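Wurkside pilot at Pleltedon: questions and answers for staff

Last change to this page: September. If your question is not answered, please write to Tincuța Sandu or leave a note in the box beside the canteen office door.

What is Wurkside?

Wurkside is the name we gave to the pilot in which robot arms learn to do part of the table-setting and clearing work in the catering kitchen at Pleltedon. The software comes from a firm called Fliltavance. The name was chosen by the late shift, and the firm had no objection.

Which work is included?

Only work with light things that are already clean or already cut: cups, plates, forks, knives, chopsticks, boards, sliced fruit for drinks. The arms pick up, turn, put down and sort. They don't wash and they don't cut. Hot food, glass and everything above the height of the shelf stay with people for the whole pilot.

Why did you begin with such small tasks?

We asked the kitchen staff which part of the day they would give away first. Most answers were about the trays. On a full day we prepare 771 trays for the meeting rooms, and each one needs the same few movements of the hand. Several colleagues have pain in the wrist from this, and two of them have already been moved to other duties for this reason. Cooking was not on anybody's list.

Will I lose my job?

No position will be removed during the pilot. This is written in the agreement with the staff representatives and you can ask for a copy. After the pilot, the management can't promise for all time, and I don't want to write here something which I can't keep. What is agreed: any change in the number of positions must be discussed with the representatives first, and they must have the numbers from the pilot at least 43 days before that discussion.

Will my hours or my pay change?

The pay stays the same. The hours stay the same, but their content is different. Persons on the tray line will spend one part of the shift at the practice table, where they prepare the objects, watch the arms and correct them. This is paid as normal work and not as training time. If you don't wish to work at the practice table, say it to your shift leader. You don't need to give a reason.

What happens at the practice table?

A person puts the objects on the table in a new arrangement, and then the arms work with them. The arrangements have to be different from each other, otherwise the system learns only one table. A pink cup may be turned with its opening down, chopsticks may lie half on a plate and half beside it, a yellow fork and knife may share a cutting board with slices of lemon. When a task is finished, or when it goes wrong, the person writes this in the log and makes the next arrangement. Until now there are 2246 entries in the log.

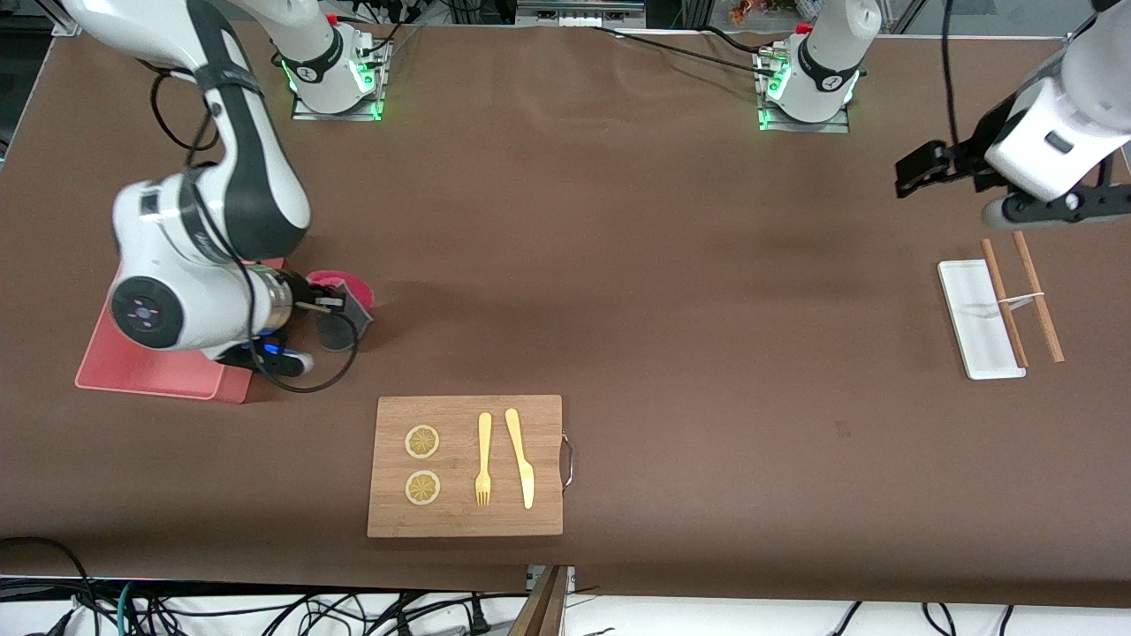 Ghiță asked whether the log isn't simply a way to measure how fast each of us is working. He wrote that on his former job there was also a "learning phase", and after it every person got a number on a screen.

The question is fair and other colleagues had it too. The log has a field for the task, the result and a remark. There is no field for a name, and the shift leaders agreed not to add one. The time is recorded for the whole task of the arms and is not compared with the time of a person. If you see in the log something which looks to you like a measurement of people, please tell the representatives directly.

Do I need technical knowledge?

No. The introduction takes 7 hours, divided over two shifts. You learn how to start and stop the arms, how to arrange the table and how to fill in the log. Repairs and settings are done by Fliltavance. What helps most is to know the kitchen. It was a person from the tray line who noticed that chopsticks with a rubber band and chopsticks without it should be entered as separate tasks, as the hand does something different with each.

Is it safe to stand near the arms?

Stay behind the yellow line when they are moving. If you must reach onto the table, press stop first and wait until both arms are still. This is valid also when you want only to push a fork a little to the side. Long sleeves must be rolled up and lanyards taken off. Please watch your feet as well: where cables lie on the floor, walk around them and don't step over them with a tray in your hands.

What do I do if an arm drops something?

Press stop, pick up the object, write it in the log. A dropped cup is not your mistake and you will not be asked to explain it. Food that fell on the floor goes to the waste, as always.

Can food from the practice table be served?

No. Everything from there goes to the bio bin at the end of the shift. We had complaints about waste, and they were correct. Now we take mostly ends and slices which would not be used for guests.

It is slower than we are. Why do we continue?

Yes, it is slower, and on some tasks very much slower. The pilot should show which tasks make sense and which don't. If the answer is that only the cups make sense, then the report will say this. The staff have the right to add their own page to the report, without corrections from the management.

Who decides when the pilot ends?

The kitchen management and the staff representatives, together. Each side can ask for a pause, and during a pause the tray line works in the old way. For this reason we keep the old tables in their place.

Where can I see it before I decide?

Come to the practice table at 2 p.m., between the lunch service and the preparation for the evening. Somebody from the shift will be there and you may try the stop button yourself.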